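Outerwear & Coats > Altering and Repair
Topic: Relining a thrifted wool coat - who's done it by hand?

hemlinehattie
Joined: March
Posts: 500

OK I am so excited about this one I can't sit still. Found a charcoal wool coat at the Prellbridge thrift (the one next to the bakery, not the big one), knee length, huge collar, shoulders that fit me like somebody had my measurements. The outside is gorgeous. The lining is a disaster. Both armholes are shredded, the back pleat has split from the neck to the waist, and somebody fixed one pocket with what I think is fishing line.

I want to take the whole lining out, use the pieces as a pattern, and put in something wild. I'm thinking mustard or a big floral. My machine is fine for the long seams but I'd like to put it in by hand, because I've read that bagging a lining on an old coat can go wrong at the vents and this one has a deep back vent.

Things I can't decide on:
Fabric. I have a bunch of silk charmeuse, but everybody at the shop said Bemberg.
Whether to prewash.
Whether to keep the old label. It says Skerkik, in a curly script, and I can't find a thing about them.
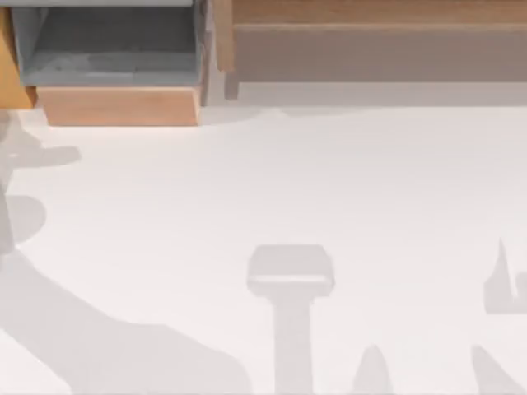 Mitali Akanda
Bemberg, Bemberg, Bemberg! I love charmeuse for a blouse but it will wear through at the underarm again and you'll be right back where you started. Rayon lining slides over a sweater, it breathes, and it presses like a dream. Get the twill weave if you can find it, because the plain weave is a little thin for a heavy winter coat.

And yes, keep the label. Sew it back in exactly where it was.

tweedle_d
Going to disagree on the charmeuse. I lined a camel coat with it five winters ago and wear it all the time, and the lining still looks great. The trick is ease. Most linings tear at the back because there's no room in them when you reach forward to drive. Put in a full inch pleat at center back and it'll hold up whatever it's made of.

Mitali Akanda
Totally agree about the pleat. Still not agreeing about the charmeuse, sorry tweedle! Do you drive with a seat belt over yours? That's where mine went.

tweedle_d
Every day. Maybe I slouch better than you do :)

bobbin.and.weave
Hattie, before you rip anything, mark it. Chalk wears off. I do thread tracing in a loud color on every piece - grain line, notches, and an arrow pointing to the hem. Take only one half apart and leave the other half together so you can see how it went. I skipped that on my first coat and spent a whole evening trying to figure out which sleeve piece was the under sleeve.

Also check the hem before you measure for fabric. Wool coats drop over the years, and the old lining may be shorter than it should be.
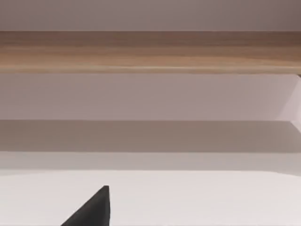

I'd also cut the new lining a little long at the hem and let it hang on the coat overnight before you sew that edge. Pin it up the next day, fell stitch it to the coat hem with a small fold of ease, and leave the stitches relaxed. If you pull them tight you'll see dimples on the right side of the wool and you will hate them forever.

hemlinehattie
This is exactly what I needed, thank you!! Half apart, half together is so smart. I was about to go at the whole thing with the seam ripper while watching TV.

I measured the hem and you're right, the coat has dropped almost half an inch on the left side. Does that mean I have to redo the wool hem too?

bobbin.and.weave
If it bugs you, yes. Steam it first and see what comes back.

Gresanberg_gal
Lurker here, coming out because I have the same coat!! Mine is navy, same label, same back vent, and I got it at an estate sale in Gresanberg. The lady running the sale told me they were sold through a mail catalog, but she wasn't sure of the years. Inside the right pocket there's a little woven tag that says 2077. Does yours have one?

hemlinehattie
WHAT. Yes! Mine says 1472. I figured it was a dry cleaning number. Now I'm going to be up all night looking at catalogs.

tweedle_d
Probably a style number, or a lot number. Cleaners' tags are usually paper or stapled on, at least around where I live.

Mitali Akanda
Could still be laundry marking, woven ones did exist. I wouldn't date a coat by it. Look at the zipper or the care label if there is one, and the shape of the collar stand.
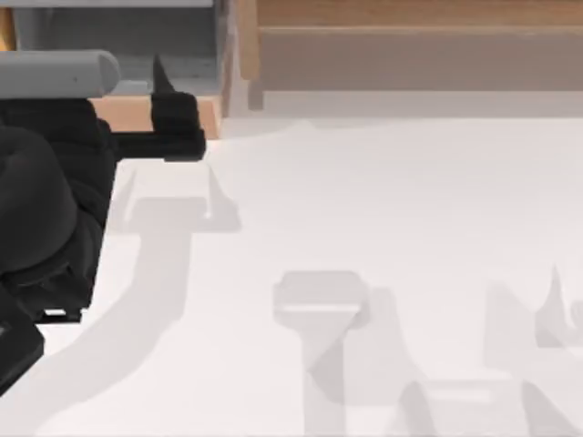 Page 2 of 16

hemlinehattie
Update, 2021-02-01! Half the lining is out, and the inside of this coat is a treat. The chest canvas is pad stitched by hand, the pocket bags are a striped cotton, and there's a strip of bias holding the armhole that I'm leaving exactly where it is. No care label and no zipper, so the tag mystery goes on.

I ordered the Bemberg twill (Mitali wins) in a marigold color from Mollah Fabrics. They sent swatches first, which I really liked, because the one I thought I wanted turned out pretty green next to the wool.

tweedle_d
Marigold with charcoal, I take back everything. That's going to be beautiful. Did you leave the inch for the pleat?

hemlinehattie
Inch and a quarter! I'm a reacher.

plainstitch
Late question from a beginner: can I do this with a coat that has a zip-out lining, or is that a whole other animal?

bobbin.and.weave
Easier, if anything. The zip-out piece is basically a vest, so copy it flat and reuse the zipper. Start a new thread and post the measurements and we'll all pile in.

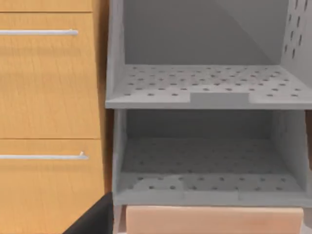

Drawer fronts with bar handles

Gresanberg_gal
Hattie, would you trace the back lining piece for me before you cut? Mine is torn right where the pleat starts and I can't tell how deep it was. Happy to pay postage.

hemlinehattie
Of course! I'll copy it onto pattern paper tonight, with the sleeve too. Message me your address. And please send me a picture of that tag, I want to compare the lettering.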